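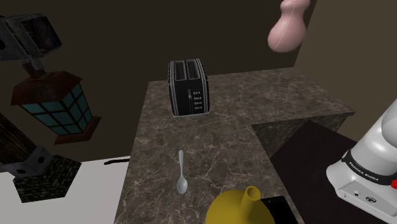 4. Connecting the Skirel 16 stage mixer

Read this section before the first rehearsal. It covers a standard band set-up with vocals, acoustic instruments and one pair of main speakers. For in-ear monitors, see Section 8.

4.1 Before you start

Turn off the mixer and all powered speakers. Set every channel fader and the main fader to the lowest position. Check that phantom power is off on both banks.

CAUTION: Do not plug or unplug microphones while phantom power is on. The loud pop can damage speakers and hearing.

4.2 Inputs

1. Connect vocal microphones to channels 1 to 4 with XLR cables.
2. Connect fiddle, mandolin and acoustic guitar pickups to channels 5 to 8. Press the Hi-Z switch for any pickup without a preamp.
3. Connect keyboards to a stereo pair – left to the odd channel, right to the even one.
4. Connect the main outputs to the powered speakers.
5. Turn on the mixer, wait for the green light, then turn on the speakers.

Note: The Munanley stage box uses the multipin socket on the rear panel. Channels fed by the stage box ignore the front XLR inputs.

4.3 Setting gain

1. Have the player perform at full show volume.
2. Raise the gain until the yellow light flickers on the loudest notes.
3. If the red light comes on, lower the gain or press the pad switch.
4. Repeat for each channel in use, then raise the main fader slowly.

Note: Banjo and bodhran peak well above their average level. Leave extra headroom on these channels.

4.4 Saving the set-up

Hold STORE until the display blinks, choose a memory slot, and press STORE again. Gain settings are not saved – write them down on the channel chart.

Lorkness Audio. Skirel 16 User Guide, revised 2 Nov 2022. Part no. 1520.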